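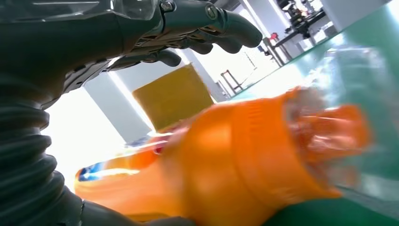 Where do the cleaning bottles go when the new shelving is in?
On the bottom shelf of the packing room unit, upright, with the caps closed and the label facing out.

Packing Room and Stores Meeting
Minutes, May 2020
Avovell Household Supplies, Tandinia Yard

1. Minutes of the previous meeting
The minutes of the April meeting were agreed with one correction. Under item 6, "returned cartons" should read "returned caps".

2. Matters arising
The leaking tap in the packing room has been mended. The second set of keys to the stores has still not been found. It was agreed to have the lock changed if they have not turned up by the next meeting.
The old noticeboard has gone to the Leblanc site, where they had asked for it. The screws were left in our wall and need to come out before painting.

3. Bottles
The main item was the storing and packing of plastic bottles. At the moment full bottles, part-used bottles and empties are kept together on the bench side of the room, and staff on both shifts have picked up the wrong one. The meeting agreed the following:
Full bottles for sending out stay in their cartons until they are packed.
Bottles in use for our own cleaning go on the bottom shelf.
Empties go in the crate by the back door. Caps are to be screwed back on first, as loose caps have been getting into the drain.
Bottles are not to be laid on their sides overnight. Two cartons were spoiled this way in April and had to be written off.
There was some discussion of whether coloured bottles should be kept apart by colour. The early shift were in favour. The late shift thought it would take up too much shelf and that the labels were enough. It was left as it is for now.
Labels that have rubbed or come away at the corner are to be replaced before the bottle is packed. A roll of blank labels is in the top drawer. The label printer is still at Jernusis for repair and we have had no date for its return, so these must be written by hand in the meantime, in capitals.

4. Bags and wrapping
Clear plastic bags are being used faster than expected. Stock stood at 3337 at the last check and 229 were thrown away torn or creased during April. Most of these were the large size. It was felt that a good number could have been used again as filling, and a bin for this will be put at the end of the bench.
Bags are to be pulled from the roll one at a time. Bottles with a spout should go in cap first, as the spout tends to go through the bottom of the bag if it is dropped in the other way.
Wrapping left lying on work surfaces was raised again. It slides about, and small items get swept up in it and thrown away. Surfaces are to be cleared at the end of each shift and wiped down.
A cheaper bag was offered by the supplier. Samples were handed round. They were thinner and the seam opened on one of them. Not to be ordered.

5. Shelving
The new unit will be delivered flat. It has four shelves and will stand against the long wall, between the sink and the fuse box. The fuse box door must still open fully. The wall was measured before the meeting and the unit fits with roughly 53 millimetres to spare.
The old shelves are to be kept until the new ones are up and then offered to the Leblanc site. If they do not want them they will go to the tip.
The question of fixing the unit to the wall was raised. The wall is soft near the sink and long plugs will be needed. Early shift to buy these from petty cash and hand in the receipt.

6. Cleaning rota
The rota has slipped on the late shift while people have been away. A new sheet will be put up inside the cupboard door. Anyone swapping a turn should write the swap on the sheet.
The floor mop needs a new head. The broom is to be kept in the packing room and not taken out to the yard.

7. Any other business
Deliveries have been left in front of the back door twice. The driver will be asked to use the side entrance.
The kettle is to be descaled.
A request for a second bench lamp was put off until the cost is known.

8. Actions
Early shift: wall plugs, filling bin, screws out of wall.
Late shift: rota sheet, mop head, kettle.
Office: ring Jernusis about the printer, write to the driver, get a price for the lamp and for changing the lock.

The next meeting will be held once the shelving is up. Items for the agenda to the office beforehand, please.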